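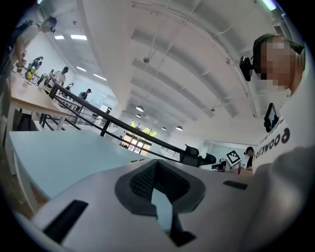

Hartmut Lenz

Jul 30, 2024

Product Review: The Wernon Height-Adjustable Work Table

The Hinville Center for Adult Learning replaced the furniture in its two largest study rooms last year. The old tables were fixed at one height and had been in service for a long time. Many learners had asked for a place where they could stand for part of a class, and several wheelchair users had found the old tables too low to sit at comfortably. The Center asked three suppliers to quote and chose the Wernon table. This review records our findings after ten months of daily use, for the benefit of other centers that may be considering a similar purchase.

The Center bought 10 tables through the Brerkwood office of the supplier. Each table is rated by the maker to carry 175 pounds, spread evenly over the top. We did not test this figure, and our normal loads of books, papers and laptop computers fall well below it.

Delivery and assembly

The tables arrived in flat cartons, two cartons to a table. The instructions are printed on a single large sheet and rely mostly on drawings. Staff found the drawings clear except at step six, where the left and right brackets look the same on paper but cannot be exchanged. On our first table they were fitted the wrong way around and had to be removed. A short note from the maker would prevent this.

One person can complete most of the work. A second person is needed to turn the table upright. The maker states an assembly time of 60 minutes, and our later tables met it. The first took most of a morning. All the necessary tools are in the carton, although the hex key supplied is soft and two of ours rounded off before the work was finished. We recommend using a good key from one's own toolbox.

Height adjustment

The height is changed with a folding crank at the front edge. The Center considered a powered version and decided against it, as the study rooms have few floor outlets and trailing cords would have been a hazard. The crank turns smoothly and needs little strength. Moving from the lowest setting to the highest takes patience, and learners who share a table tend to agree on a height at the start of class and leave it there.

There is no height scale on the legs. Where several tables are to be placed end to end, they must be leveled by eye or with a tape measure. Our evening instructor, who teaches bookkeeping to a large group, has marked the legs with small strips of tape at the two heights she uses most. We have since done the same on all the tables in her room.

Stability

At sitting height the table is firm. At full standing height it moves slightly from side to side when a person writes with a heavy hand. Most users did not mention this until asked. Those taking the drawing class did, and they now work at a lower setting. The leveling feet help on our older floor, but they loosen over time and should be checked each term.

Surface and care

The top cleans well with a damp cloth and mild soap. Pencil and ballpoint ink come off without trouble. Permanent marker does not, and one table carries a faint line that several products have failed to remove. The edges have held up better than expected, with one small chip at a corner where a table struck a door frame during a move.

Price and service

The Center paid $1,456 for each table, including delivery to the ground floor. Carrying the cartons upstairs was charged separately, a point that appeared only in the final paperwork. Buyers should ask for this cost in writing before they order.

We made two service requests during the period under review. The first, for a missing bag of screws, was answered the next day. The second concerned a crank handle that would not fold flat. The replacement took five weeks to arrive and came without fitting instructions, though the part itself was correct and has given no further trouble.

Alternatives considered

The Weerasinghe folding table costs less and stores in a small space. It offers three set heights and may suit centers that clear their rooms every evening. We found its locking catches stiff, and a number of our older learners could not release them without help.

Rating

The Center rates the Wernon table four out of five for general study use and three out of five for drawing or craft work. We intend to order the same model for the reading room, subject to the next budget, and will request that upstairs delivery be included in the price.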